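4.2 Collecting Demonstrations with Hand-Held Grippers

We collected all training data for the fruit-sorting task without a robot arm. The operator holds one gripper in each hand and moves fruit between the table and a bowl. A camera on each gripper records the view past the finger pads, so the object, the fingers and the bowl can be seen together during most of a grasp. The same finger pads are later mounted on the Javton arm, and the policy therefore sees a similar view in training and at test time.

We recorded 200 demonstrations for this task. Each one begins with some of the fruit already in the bowl and the rest on the tablecloth. Operators were told to change the starting layout after every demonstration and to leave the bowl within reach of both hands. Figure 3 shows a view from one of the grippers with its fingers open.
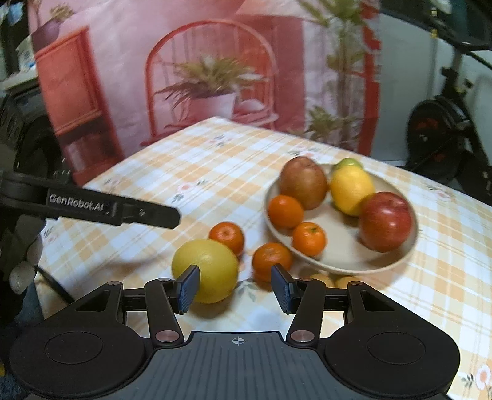

Figure 3. View from a hand-held gripper during fruit sorting. A lemon and mandarins lie on the tablecloth in front of the bowl. The second gripper enters at upper left.

We used a patterned tablecloth and a printed backdrop on purpose. In an earlier round of 45 demonstrations, recorded in December on a bare gray table, the policy learned to find fruit mostly by its contrast with the surface. It did poorly when Siregar and Wijaya moved the same setup to the Liststead kitchen. The plaid cloth has orange and yellow in it, close to the colors of the mandarins and lemons, and makes that shortcut less useful.

Fruit near the rim of the bowl is often partly hidden by a finger pad. We kept these frames in the training set. We removed 12 demonstrations in which the operator dropped a piece of fruit off the table or the camera pose was lost. The remaining 188 were used to train the policy described in Section 4.3.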